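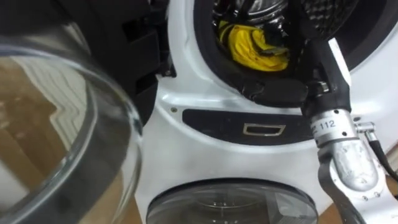 PLUSUNSTEAD, Apr 1, 2019. Gotholm, the operator of shared laundry rooms for apartment buildings, announced today that it will refit its laundry rooms across Plusunstead, beginning with the ground-floor room at Dusitz Court. The work will provide new front-loading machines, folding counters and a revised set of washing instructions for residents.

Dusitz Court has 421 apartments, most of them without a laundry connection. Residents have shared a single room since the building opened, and the machines there have been in near-constant use on weekends. Under the new arrangement the room will hold 16 front loaders, and opening hours will be extended until late evening.

“A laundry room is used by nearly everyone in a building, and it should be treated with the same care as the lobby or the elevators,” said Timothée Marchal, director of building services at Gotholm. “Residents told us that they wanted machines that are easy to load, a clean place to fold, and instructions they could read without their glasses. We have tried to answer each of those requests.”

The company received 2449 completed forms in a survey of residents held last July. The most frequent complaint concerned items left behind in the drum, particularly small cloths and single socks that settle at the bottom and are found by the next person. Color transfer from a forgotten bright cloth came second. Musty odors from the door gasket were also mentioned often.

The revised instructions, prepared by Modise, a textile care consultancy, address these points directly. Residents will be asked to:

- look into the drum and feel along the bottom before loading and again after unloading;
- wash new or brightly colored cloths separately for the first few washes;
- shake out bunched items before placing them in the drum;
- wipe the rubber gasket, including the fold at the lower edge, after the last load;
- leave the door ajar when the machine is not in use.

“The gasket is the part that most people forget,” said Oona Pelkonen, senior adviser at Modise. “Lint and water collect in the lower lip, and a dry cloth passed around it takes less than a minute. We would like to see that become a habit.”

A shelf for found items will be placed beside the entrance. Articles not claimed within 5 weeks will be donated. The price of a wash will not change during the refit, and existing laundry cards will remain valid.

Work at Dusitz Court will be carried out in two stages so that half of the machines remain available at all times. Notices giving the dates of each stage will be posted in the elevators and on the laundry room door. Gotholm will publish the schedule for its other Plusunstead buildings when the first room is complete.

**About Gotholm**

Gotholm installs and maintains shared laundry rooms in rental and cooperative apartment buildings. Residents with questions about the refit may contact their building office. Press inquiries should be directed to the company's communications department.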